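Police Say an App Found the Stolen Van. The Owner Says She Did.

2019-07-30

The town of Odow has a new crime-fighting tool, and if you believe the press release, it has already solved its first case. A delivery van taken from a side street in May was recovered within 50 minutes, the police department said this week, thanks to a neighborhood alert app called Nodent. One man was arrested. The mayor's office put out a statement using the word "historic."

The van belongs to Rodica Pană, who runs a small bakery supply business and had left it outside a customer's back door with the engine running. She does not dispute that she got it back. She disputes nearly everything else.

"I called my cousin, and my cousin called me back and said it's parked behind the car wash," Pană said. "Then I called the police and told them where it was. I don't have the app. My cousin doesn't have the app."

Asked about this, the department said Nodent had been "active in the area at the time" and that an alert about the van had gone out to 960 registered phones. It would not say how many people opened the alert, or whether any of them replied to it. It would not say what time the alert was sent, either, which is the one detail that might settle the matter. A spokesman said the log was part of an open investigation. The man arrested pleaded guilty three weeks ago, so it is not clear what is left to investigate.

Nodent is sold by Oller, a company that also makes parking permit software. The town signed up in the spring for a trial period, after a presentation that lasted less than half an hour. The contract runs to 191 pages. Two members of the town council told us they had read the summary. The council member who pushed hardest for the deal, whose surname is Dumitrescu, said he had read "the parts that matter" and that people who pick at the details should try having a vehicle stolen.

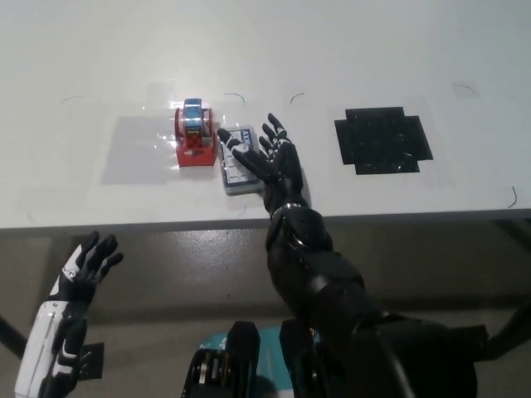 A tape dispenser and a flat box on a white table.

The idea behind the app is easy enough to follow. Residents sign up and give their street. When something is stolen or somebody runs from the police, the dispatcher types in a short message and it pops up on phones nearby. Anyone who sees something taps a button. Oller's brochure says this turns a whole town into "eyes and ears." Plenty of towns already do the same thing with a social media page and a phone number, and it costs them nothing.

There is also the question of what else pops up. In the trial so far the town has sent eight alerts. One was the van. Another asked people to look out for a man in a dark jacket, with no further description and no mention of what he was supposed to have done. At least one resident of the north side says he was stopped twice that evening while walking home from work. He was wearing a dark jacket. The department said the stops were "brief and polite" and that no complaint had been filed. The resident says he tried to file one and was told the form was being updated.

Of the rest, one was a test and one was sent by mistake. The department says the others "generated useful community engagement." Pressed on whether they had led to an arrest, the spokesman said arrests were only one way to measure success. That may be so, but it was the measure in the press release.

Oller did not answer our questions about the van. In an email, the company said it was "proud of the outcome in Odow" and offered to arrange a demonstration. It did not say whether its staff had seen the alert log.

The council is due to vote next month on turning the trial into a full contract. The draft agenda lists the item under routine business, with no time set aside for public comment. Dumitrescu said people had been given every chance to speak and he expects it to pass.

Pană plans to go to the meeting anyway. She said she would like the town to correct its statement, or at least to send someone to thank her cousin. She has also stopped leaving the engine running.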